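From: Gladys Bermúdez
To: Plisine users list
Subject: Re: [plisine-users] Grasp on hammer fails after scene reset, gripper drives into counter

Hi Efraín, and everyone else who wrote to me off list,

Efraín Salazar wrote:
> We get the same thing on the clutter set with the long counter. The
> planner picks a grasp on the hammer handle, the arm starts down, and
> then it either stalls with the fingers pressed on the stone or the
> hammer jumps sideways. No error in the log. The run is scored as a
> plain miss. Is this the contact problem from the last release, or
> something else? Also, are you resetting between runs or reloading?

It is something else. I turned the old contact settings back on and it made no difference.

Short answer to your last question: we reset. If I reload the whole scene each time, the fault goes away. If I use the quick reset, it shows up sooner or later. I ran 261 episodes with the quick reset and 42 of them ended with a finger in the counter or the arm stopped by the force limit. Then I ran 100 with a full reload and got none. The misses in the second batch were ordinary ones, where the fingers closed too early or slid along the handle.

What seems to happen is that the quick reset puts the objects back in their listed poses but does not refresh the collision shapes the planner is holding. So the planner is working from where the hammer was at the end of the previous run. When the old pose and the new pose are close together you never notice. When the hammer ended the last run on top of something, the planner's idea of its height is wrong, and everything after that is wrong too.

The layout makes this worse. The hammer shares the counter with smaller things, and the handle can hide part of what is next to it. Two renders from the set I am using, one from the side and one from the wrist:

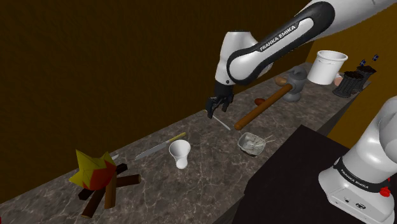
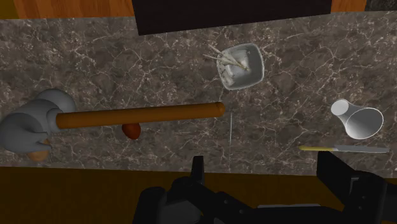
Counter layout with the Franka arm, side view first, then the view over the gripper. In both, the handle overlaps the small reddish object.

I tried taking the small objects out. The fault still happens with the hammer alone, but less often, and the error in height is smaller. So the clutter is not the cause. It just gives the hammer more ways to end up at an odd height or angle before the reset.

Two other things I ruled out:

The gripper model. I swapped in the one from Molix with the shorter fingers. Same behavior, except that it stalls a little higher.

The random seed. I replayed the same seeds after a full reload and the grasps were fine.

For a workaround, call the full reload at the start of each episode, or rebuild the planner's world by hand right after the quick reset. The second is faster. In our setup it has to come after the objects settle - if you do it before, you save the wrong heights all over again and you are back where you started.

The part that worries me more is the missing error. The force limit did its job and stopped the arm, but the episode was written out as a normal failed grasp. If anybody trained on data made with the quick reset, those runs are in there with nothing to mark them. We have a batch from March that I am now going through again. You can find most of them by looking for episodes where the arm velocity drops to zero while the gripper is still open. That test will also catch a few harmless pauses, so check by hand before you delete anything.

I would also not move a policy from that data onto a real arm until it has been cleaned. The group at Palomino asked me about that and I told them the same.

I have opened a ticket with the scene file and the log from one bad run. Efraín, could you add yours, with the reset call you use and whether you have the Brodetti patch applied? I don't have it here, and I'd like to know if it touches the same code.

Gladys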